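Sourdough starter smells like nail polish remover, is it ruined?

Posted in Baking & Bread
Asked by Hedvika Danko
479 views

Hi everyone! I started my first sourdough starter in October and I was so proud of it. For the first couple of weeks it doubled like clockwork and smelled like yogurt and apples. Then we went away for 6 days and I left it on the counter, because I figured it would be fine. When I came back there was a layer of dark gray liquid on top and the smell nearly knocked me over. It's like acetone, or the stuff you use to take off nail polish.

I poured off the liquid and fed it with 50 grams of flour and 50 grams of water like I always do. It bubbled a little but it did not rise much, and by the next morning it smelled sharp again. I've done that three more times now with the same result.

Flour is plain white all-purpose, water is from the tap. The kitchen is pretty warm, we keep the heat up for my mother-in-law. I use a tall glass jar with the lid resting on top.

Do I toss it and start over? I would really hate to. Also, is it safe to bake with in the meantime? I have a loaf promised to a neighbor and I don't want to poison her.

Thank you!!

6 replies

Edin Spahić
Top contributor, Baking & Bread

Hedvika, don't toss it! What you have is a hungry starter, and it is one of the easiest things in all of baking to put right. I get excited every time this comes up because people are so sure they've killed it, and then a few days later they're posting pictures of the best loaf they ever made.

The dark liquid is usually called hooch. It's mostly water with some alcohol in it, and it collects on top when the yeast and bacteria have eaten through the flour you gave them. The nail polish smell comes from the same place. When the food runs out, the mix of things they produce changes, and some of those are very sharp on the nose. Warm kitchens speed all of this up.

Now look at your feeding. You give it 50 and 50, but you don't say how much old starter stays in the jar. I'm going to guess it's most of it! If you have 200 grams of old, acidic starter in there and you stir in 50 grams of flour, that is a snack. It gets eaten in a few hours and then everybody is hungry again by bedtime. So the number that matters is how much you keep.

Try this for the next few days. Take a clean jar and put 10 grams of your old starter in it. Add 50 grams of flour and 50 grams of water, stir until there are no dry bits, and scrape down the sides. Do it in the morning and again in the evening, each time keeping only 10 grams. It looks like a ridiculously small amount – barely a smear on the bottom of the jar – but there are plenty of live yeasts in a smear. 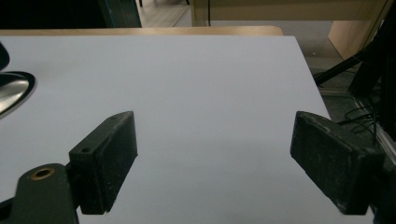

For the first two or three feedings, use half whole wheat or half rye flour if you can get it. Rye is wonderful for this. It brings extra minerals and its own wild yeasts along, and a sluggish starter often wakes right up on it. Once you're seeing a good rise you can go back to all-purpose and it will carry on happily.

Put a rubber band around the jar at the level of the starter right after you feed it. Then check it at lunch and again at dinner. You want to know when it reaches the top of its rise, and you want to feed it when it has just started to sink in the middle. In a warm kitchen that might be earlier than you think. If it peaks at 2 in the afternoon and you don't feed it until 9 at night, it has been sitting there hungry for seven hours and the smell will creep back.

If twice a day is too much work once it's healthy again, move it to the fridge. I keep mine in there and feed it once a week, and I've gone on vacation for much longer than you did. It gets a little hooch, I stir it in or pour it off, two feedings on the counter and away we go.

About safety: sharp, boozy, vinegary and acetone smells are all normal for a hungry starter. What you can't rescue is mold. If you see anything fuzzy, or any pink or orange streaks, throw out the whole thing and wash the jar really well. Gray liquid by itself is fine.

For your neighbor's loaf, I'd wait until the starter doubles between feedings two or three times in a row. You won't hurt her with it now, but you may hand her a brick! If the bread can't wait, use the discard in pancakes or crackers. The crackers are so good – discard, melted butter, salt, some rosemary, rolled as thin as you can manage and baked until they snap.

Please come back and tell us how it goes!

Tiburcio Hinojosa

mine smelled like that all last summer and i just kept feeding it. went away on its own. bread was fine, kind of sour

Yolotzin Ayala

I agree with Edin on the small amount of old starter, that was what fixed mine too. Two things to add. If your tap water smells strongly of chlorine, fill a pitcher and leave it out overnight before you use it. It doesn't help everywhere (some towns use a treatment that won't evaporate) but it costs nothing to try.

The other thing is thickness. In hot weather I make mine stiffer, 50 grams of flour to 30 of water, so it's more like a soft dough. It ferments slower that way and I can get through a workday without it collapsing. You'll need to knead it with your fingers a bit, a spoon won't do it.

Hedvika Danko
Original poster

Edin, you guessed right, I was keeping nearly the whole jar! I had no idea. I did the 10 grams thing last night with half rye and this morning it was well past the rubber band and smelled like apples again. I actually yelled and woke people up.

Going to keep at it before I try the loaf. Crackers are in the oven now.

Iraís Ochoa

Edin, what temperature for the crackers? And do you poke holes in them?

Edin Spahić
Top contributor, Baking & Bread

350 degrees, and start checking at 20 minutes. Yes, poke them all over with a fork or they puff up like little pillows. Score them before they go in and they'll break apart neatly. Hedvika, great news about the apples!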